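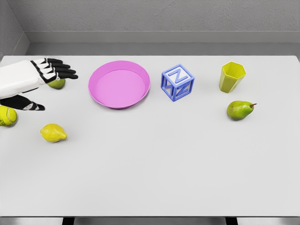 Toilets, it's always toilets, was all the billing desk at Cattaneo would tell me before they put me back on hold. So I'm asking here. My water bill for January shows 3,112 gallons. I live alone in a one-bathroom house in Zurkwood, I don't have a pool, and I was out of town for a good part of the month. The toilet makes no noise at all. I listened to it for longer than I care to admit. Is there a way to find out where the water went before I pay a plumber to listen to it too?

– drip_denier

**gasket_and_son**

The desk is probably right, annoying as that is. A bad flapper can leak without a sound. Take the lid off the tank, put in a few drops of food coloring, and leave it alone for half an hour. No flushing. If color shows up in the bowl, buy a new flapper and take the old one to the store with you, because they all look the same until you get home.

If the bowl stays clear, go to the meter. Shut off everything in the house, including the ice maker, and write down the reading. Wait 2 hours and read it again. If it moved, close the main valve at the house and repeat. Still moving means the leak is in the line between the meter and the house, and that's when you call somebody. Not moving means it's indoors.

Also check whether the bill says "estimated" in small gray letters. Mine did last winter. Cattaneo had estimated that I was a car wash.

**Bollwood_Bob_is_taken**

Get a plumber. I paid $100 for a visit and he tightened something.

**inhamsidegarden**

Do you have an outdoor faucet? We had a hose bib in Inham that froze, split behind the wall, and ran into the crawl space whenever the hose was on. I'd look there with a flashlight before touching the toilet.

And ask Cattaneo about a leak adjustment – ours took 4 phone calls, but they did credit part of it. Keep the receipt for whatever you fix. They'll want a copy, and then they'll want it again.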